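Protokoll der Mitgliederversammlung des Kleingartenvereins Trodel e. V.

5. September 2020, Vereinswiese, bei Nieselregen

Beginn: 14 Uhr. Ende: nach Ansicht des Vorstands 18 Uhr, nach Ansicht der hinteren Reihe deutlich zu spät.

TOP 1 Begrüßung und Formalien
Der Vorstand begrüßt die Anwesenden und bittet um Abstand zwischen den Stühlen. Der Abstand wird eingehalten, zwischen einigen Parzellennachbarn war er auch vorher schon üblich. Die Einladung ging fristgerecht an alle 112 Parzellen. Die Versammlung ist beschlussfähig. Das Protokoll der letzten Sitzung wird genehmigt, nachdem das Wort »Gebrüll« durch »lebhafte Aussprache« ersetzt wurde.

TOP 2 Wasseruhren
Die im April angekündigte Ablesung hat stattgefunden. Zwischen Hauptzähler und Summe der Einzelzähler besteht weiterhin eine Differenz, für die sich auch auf Nachfrage keine Parzelle zuständig fühlt. Die Firma Duda hat ein Angebot zur Prüfung der Leitungen vorgelegt. Es wird vorgelesen, als teuer empfunden und mit zwei Gegenstimmen angenommen. Der Antrag, den Fehlbetrag auf die Parzellen mit Planschbecken umzulegen, wird von der Antragstellerin zurückgezogen, als ihr eigenes Becken zur Sprache kommt.

TOP 3 Heckenhöhe
Die Gartenordnung nennt eine zulässige Höhe. Strittig ist, ob vom Weg oder vom Beet aus gemessen wird. Der Verein Trurnstead misst nach unserer Kenntnis vom Weg, was hier als Argument dagegen gewertet wird. Nach längerer Aussprache beschließt die Versammlung, ebenfalls vom Weg zu messen, dies aber aus eigenen Gründen. Wer zu hoch liegt, erhält 14 Tage Zeit.
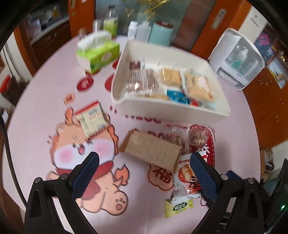 Zum Nachschnitt wird ergänzt, dass Schnittgut auf den Kompost der eigenen Parzelle gehört. Der Graben ist keine eigene Parzelle.

TOP 4 Häcksler
Der Häcksler Modell Irkari steht wieder zur Verfügung. Die Ausleihe erfolgt künftig gegen Unterschrift. Die bisherige Regelung (»der weiß schon Bescheid«) hat sich nicht bewährt. Eine Anleitung liegt bei, der fehlende Mittelteil wird gesucht.

TOP 5 Verschiedenes
a) Das Tor ist abends abzuschließen, auch von denen, die nur kurz weg sind.
b) Der Hahn auf Parzelle 18 wird vertagt. Er selbst äußerte sich während der Sitzung mehrfach.
c) Das Herbstfest entfällt. Der Antrag, stattdessen einen Arbeitseinsatz anzusetzen, findet keine Mehrheit.

Der nächste Termin wird am Schaukasten ausgehängt, sobald der Schlüssel zum Schaukasten gefunden ist.

Für das Protokoll: die Schriftführung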